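Monday, Sillport

Up at six, kettle, then straight to the cloth problem. The green Schouten length came out of its bag last week with the fold lines set hard, and I have been putting off doing anything methodical about it. The trestle covers need to hang properly by the end of June or I will have to go back to the old Gavton ones, which have gone a bad colour along the edges.

Cut three test strips off the spare end, each 100 mm wide, and marked them in pencil. Strip one got a dry iron on medium. Strip two got the same iron with a damp tea towel between. Strip three was wetted through, rolled in a bath towel and hung over the shower rail. By lunch the dry-ironed strip still had a faint line where the fold had been. The damp one was clean but had grown slightly on the bias where I dragged the iron instead of lifting it. My fault. Strip three dried flat apart from a kink at the rail.

Measured the shrinkage on strip three at 700 mm starting length. It lost 3 mm. Acceptable, and less than I had allowed for in the hem.

The hem allowance is the other thing. I wrote 71 in the notebook without a unit, which could only be millimetres, but I went and checked the drop against the table anyway. It works if the hem is turned twice and pressed between turns. Thread is the Tranthorpe grey-green, a shade darker than the cloth in daylight and invisible under the tube lights. Bobbin tension wants to come down a quarter turn. I tried it on the offcut from strip one and the underside stopped looping.

Afternoon mostly lost to the sewing machine light, which flickers when the foot pedal is pressed halfway. Swapped the bulb. Still flickers. Suspect the plug. Left it for tomorrow and did the corners by hand at the kitchen table, four stitches to the centimetre. Slow going, and the lamp is on the wrong side for me.

Rang the hardware shop about clips with a wider jaw. They close at four.

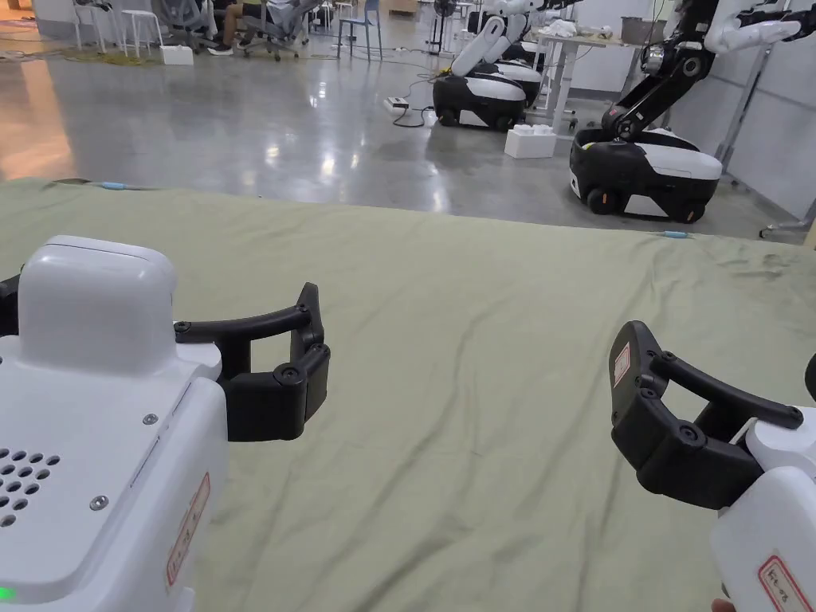
Creases remain the main item for tomorrow. The damp-towel method is settled, pressing down and lifting, no dragging, working from the centre out to the selvedge. Spread over the table the green still has soft folds running on the diagonal, so one pass along the grain will not be enough and I will turn the cloth and do a second from the other side. The light-blue clips can stay on the back edge, one at the far left and one near the right, until the front is pressed. After that, hem the long side, check the drop at both ends and put the rest of the thread back in the tin.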